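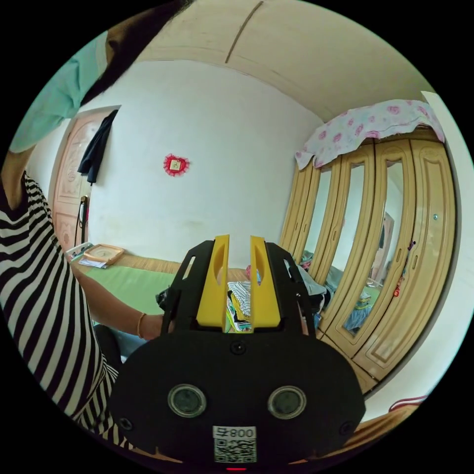

Siletti asked in the comments whether a hand-held gripper needs a checklist at all when there is no arm behind it to swing round and hit anyone. The fingers still close and the battery still gets warm, so yes. Comments from the last check are under each item.

Checked: September 1, 2023
Build: Jerkgate hand-held gripper, yellow fingers
Used for: picking up and folding clothes at home

1. Fingers: no cracks at the oval cutouts.
OK. Left one replaced in May.

2. Side arms move freely in their slots, no grit.
OK after cleaning. Lint collects here when the work is clothing – brush out weekly.

3. Body screws tight, heads not rounded.
One took a quarter turn. Do not use the power driver on these.

4. Label and QR code readable.
OK. It reads 008 dd, same as the log.

5. Grip force at the fingertips under 12 newtons.
OK. Measured on the Zarnness spring gauge, three tries.

6. Weight with battery fitted, limit 400 g.
394 g. Little room left, so no more brackets please.

7. Cycle count since last grease, limit 2,000.
Roughly halfway.

8. Battery casing flat, no swelling.
OK. Charge on the tiled shelf, never on bedding.

9. Bangles, cuffs and loose sleeves kept clear of the fingers.
Ongoing. Applies to the second pair of hands as well.

10. Floor clear where you stand and turn.
Fail. Clothes on the floor by the wardrobe. Move before next session.

11. Spare fingers in the Zürcher tin.
One left – print two more.

Items 3 and 10 to be looked at again before the next long session.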